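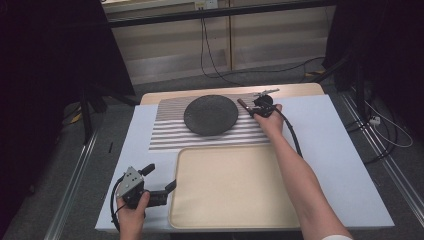 Imprimir esta página | Enviar por correo electrónico

Taller de Manipulación Robótica
Apuntes de la unidad 5: Demostraciones bimanuales para el aprendizaje por imitación
Curso Avano. Versión revisada el 13 de agosto de 2024

1. Objeto de la unidad

La presente unidad introduce el registro de demostraciones humanas con dos pinzas de mano y su uso posterior en el entrenamiento de una política de control. Se presupone que el alumnado ha superado la práctica de calibración y conoce el formato de archivo empleado en el repositorio Flurard.

Al término de la unidad, cada grupo deberá entregar un conjunto de episodios válidos de la tarea denominada «servicio de mesa», acompañado de su memoria técnica. La entrega se efectuará a través de la plataforma Darwish, único cauce admitido.

2. Definición de la tarea

Una tarea queda definida por su estado inicial, su estado final y las condiciones que invalidan un episodio. Los tres elementos han de figurar por escrito antes de la primera grabación. No se aceptarán definiciones redactadas a posteriori a partir del material obtenido.

En el servicio de mesa intervienen una bandeja, un mantel individual, un plato y los cubiertos asignados al grupo. El estado final exige que el plato descanse por completo sobre el mantel y que los cubiertos queden a su derecha, sin contacto con el borde.

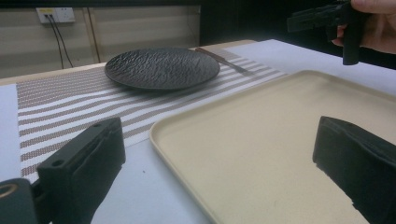

La variabilidad del estado inicial constituye el principal criterio de calidad del conjunto. Un grupo que repita siempre la misma colocación obtendrá una política incapaz de responder a desplazamientos pequeños. Conviene distinguir, además, entre objetos según la dificultad de agarre: unos palillos apoyados en diagonal sobre el mantel, a la derecha del plato, ofrecen un perfil muy delgado y obligan a precisar en la memoria el ángulo de aproximación de los dedos. El plato, de escasa profundidad, se tomará por el borde.

3. Procedimiento de registro

3.1. Cada episodio comenzará con ambas pinzas abiertas y sin contacto con objeto alguno.

3.2. La persona que demuestra mantendrá una velocidad uniforme. Las pausas prolongadas se anotarán en la hoja de incidencias con el número de episodio correspondiente.

3.3. Los cables se dispondrán de modo que no crucen por delante de los dedos de la pinza durante el movimiento.

3.4. Si un objeto cae fuera de la superficie de trabajo, el episodio se marcará como nulo. No se borrará: los episodios nulos se conservan en carpeta aparte y se emplean en la unidad 7.

3.5. Entre episodios se restablecerá la posición de los objetos conforme a la tabla de configuraciones del grupo. 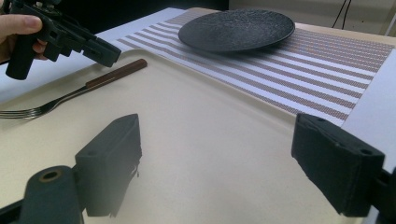

La coordinación entre ambas manos merece atención específica. Mientras una pinza ejecuta el agarre, la otra debe permanecer en una posición de espera definida, próxima a la zona de trabajo y fuera de la trayectoria prevista. Los movimientos sin finalidad de la mano en espera se incorporan a los datos y la política tiende a reproducirlos.

4. Evaluación

El conjunto mínimo exigido es de 253 episodios válidos por grupo. El límite de extensión de la memoria es de 900 palabras, excluidos anexos y tablas. Se valorará la correspondencia entre la definición escrita de la tarea y los episodios entregados, así como la claridad de la hoja de incidencias.

Los grupos que cursaron la edición de abril podrán reutilizar su tabla de configuraciones, previa comunicación al equipo docente. En ningún caso podrán reutilizar episodios.

5. Material complementario

Guía de instalación del visor Uvus, apartados 2 y 5.
Plantilla de la hoja de incidencias, disponible en Darwish.

Imprimir esta página | Enviar por correo electrónico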